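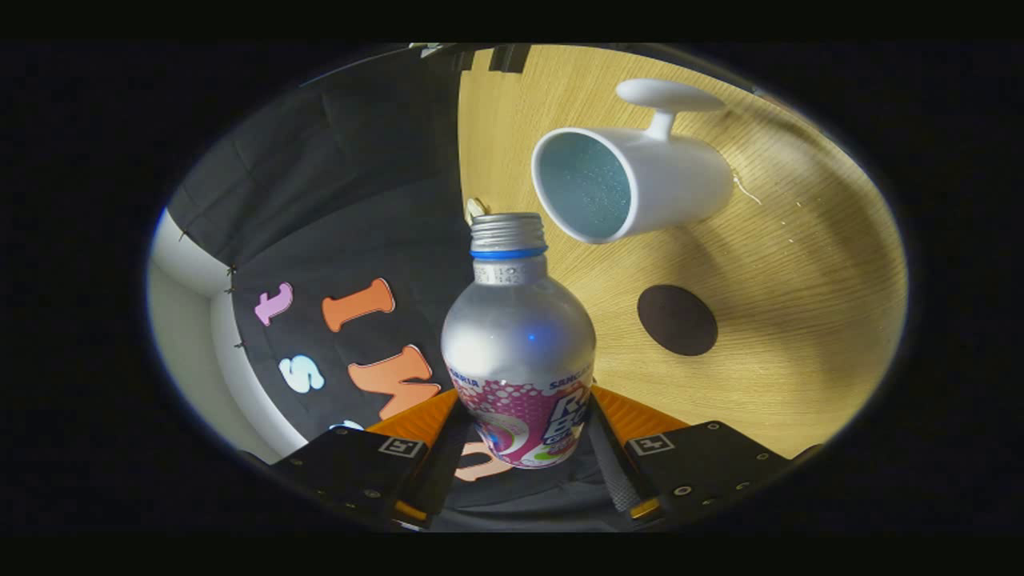 Figure 1. Aluminum bottle with the cap off. Note the threaded metal neck, the bright blue ring under it and the small print on the collar.

Packaging Materials, Unit 4: Reading an Aluminum Bottle
Handout prepared by Nataša Zupan

Welcome back, everyone! I know that a drink bottle may not sound like much to spend a whole unit on, but I have been teaching this one every February for a good while now and it is still the class I look forward to most. Please keep Figure 1 next to you as you read, and if you have an aluminum bottle at home, rinse it out and bring it along, because these notes make a great deal more sense with something in your hands.

The neck
We start at the top, as we did with the glass jars in Unit 3. With the cap off you get a good look at the threads, and I would like you to sketch them in your notebook before we talk about them (it doesn't have to be pretty, mine never are). A screw thread lets a bottle be closed again, so a person can drink half of it on the train and put the rest in a bag. An ordinary pull-tab can won't do that for you.

The collar
Under the blue ring in Figure 1 there is a band of tiny dark characters in two lines. I can pick out what looks like 142 in the lower line and would not swear to much else. Small print on a package may be a date, a batch code or something else again, and you shouldn't guess which until you have the whole line in front of you. Copy down exactly what you can read from your own bottle and leave a gap for anything you can't.

The shoulder and the printed part
The shoulder has been left bare silver, and the magenta, pink and white design begins lower down with a row of bubble-like dots. I am very fond of that choice! The eye goes from plain metal into the dots and then to the dark blue lettering, where you can make out ARIA on one side and SANGA on the other. Lettering on a round body is never all visible at once, which is why a designer may repeat a name as it goes around. Turn your own bottle slowly and write down what you can read at each quarter turn.

Practice problem
Grotano, a small drinks company, wants a trial run of 2,000 bottles. Of these, 800 will carry a pink design and the rest a lime green one. The bottles go into cartons of 40.
a) How many cartons does each color need?
b) The pink cartons are to be stacked 5 high. How many stacks is that?

For next time
Read the Jeven chapter on caps and closures, and bring your neck sketch. Allow 30 minutes for the reading, a little more if you stop to look at the diagrams, as I hope you will.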